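Can a machine tidy up after a toddler yet? My favorite question, so – thread! 1/5

2/5 Folding towels gets all the videos. I say look at the toy shelf. Garba Okeke (two kids, endless patience) told me he puts away the same number puzzle every night. That's the chore I want gone!

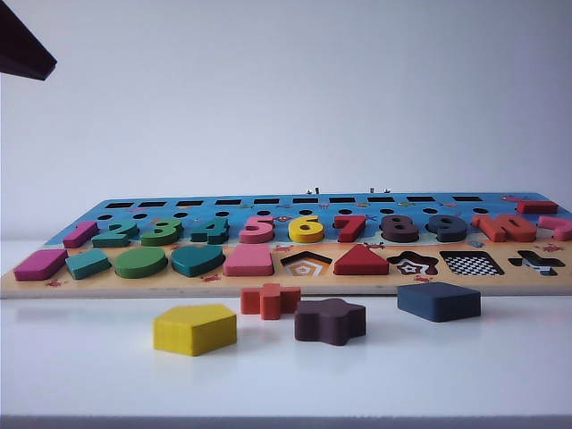

3/5 One to ten all in their places, and then the shapes. Pentagon, cross, flower and blue block still to go. The cross is the one I'd watch. Get the angle a little off and it just sits on top of its hole, and a person wiggles it without thinking. Wiggling is HARD for a machine.

4/5 Shop floors have the same problem, by the way. Nighat Mirani packs parts trays at Dolan and says 200 easy ones go by, then one lands crooked and somebody has to walk over.

5/5 So, are we there? For one puzzle on a clear table, I think we're close. For a living room rug in October with 23 toys on it – no, and I can't wait to be wrong. What chore would you hand over first?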